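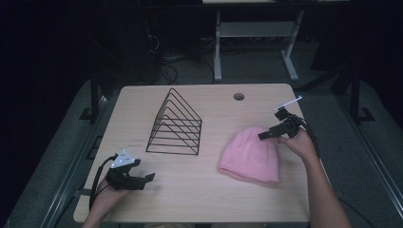

5. Setting up your reading shelf

The shelf in Pokmont holds the books you own, the ones you have borrowed and the ones you mean to read. You can add titles by hand or bring in a list from another program.

Adding a book by hand

1. Open the Shelf tab and press Add.
2. Type the title or the author's last name. Three letters are enough to start a search.
3. Pick the right edition. Hardcover and paperback are listed separately.
4. Choose Owned, Borrowed or Wanted.
5. Press Save.

Note: If an edition is missing, choose Enter Manually and fill in the title and author. The other fields can stay blank.

Bringing in a list

1. Save your list as a CSV file with one book per line.
2. Go to Shelf — Import and select the file.
3. Match each column to a field. Columns marked Skip are left out.
4. Press Check List. Lines with problems are shown in red.
5. Fix or delete those lines, then press Import.

A shelf can hold up to 3198 titles. Longer lists have to be split between two shelves.

CAUTION: Importing with Replace turned on erases the shelf you have now, including your notes and ratings. Make a backup first.

Loan reminders

Borrowed books get a reminder after 14 days. To change this, open the book, press Loan and enter a number from 1 to 33. Reminders stop when you mark the book Returned — deleting the book also stops them.

Sharing a shelf with a Floletti reading group is covered in section 6.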